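March, bench notes, second entry

Went back over the claim that the Brultilden thread compound stops small screws working loose. Kyung-tae Maeng is keen on it and wants it on every hinge we send out. I'm not convinced, and the Skadavov leaflet he keeps quoting doesn't help. It gives a holding figure with no mention of screw size, what the screw went into, or how long anyone waited before testing.

What we did: two batch doors, same hinges, same screws. One door had compound on all the threads, the other was left dry. Each was opened and shut 388 times by hand over two afternoons (never again). Checked with a marked line across each screw head and the hinge leaf.

Result: one screw had crept on the dry door, none on the treated one. Kyung-tae calls that a win. I call it one screw. It was also the top hinge, where I had drilled the pilot hole a touch wide, and I said so before we started.

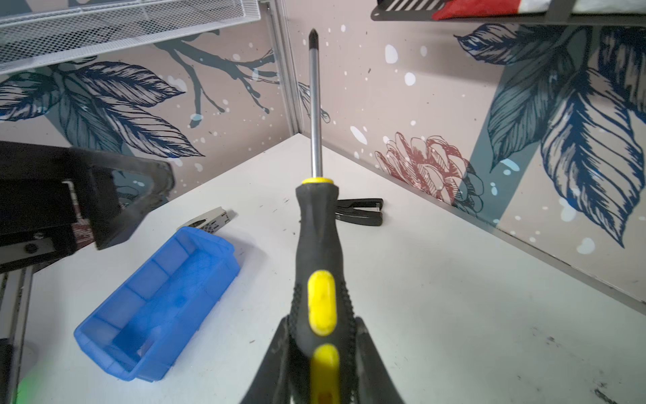 Phillips driver, black and yellow handle.

Other thing that bothers me is tightening. We did the whole lot by feel, and my feel at four in the afternoon isn't my feel at ten in the morning. Woo-jin Ham did half of the treated door and he leans on a screw much harder than I do. If his came out tighter, the compound gets the credit for his wrist. Should have had one person do both doors, or swapped halfway.

Also the smell. It hangs about, and the tin says to leave it 30 minutes before loading the hinge. Over a full order that's a lot of doors lying on trestles in everyone's way.

Woo-jin looked up what we had back for loose hinges on the Ullell order. 282 doors, 10 returned, and he reckons most of those were split frames. No compound is going to fix a split frame.

To do: repeat with decent pilot holes, one pair of hands, more doors. Ask Byun whether they have tested it themselves or are just repeating the leaflet. Kyung-tae can do the opening and shutting.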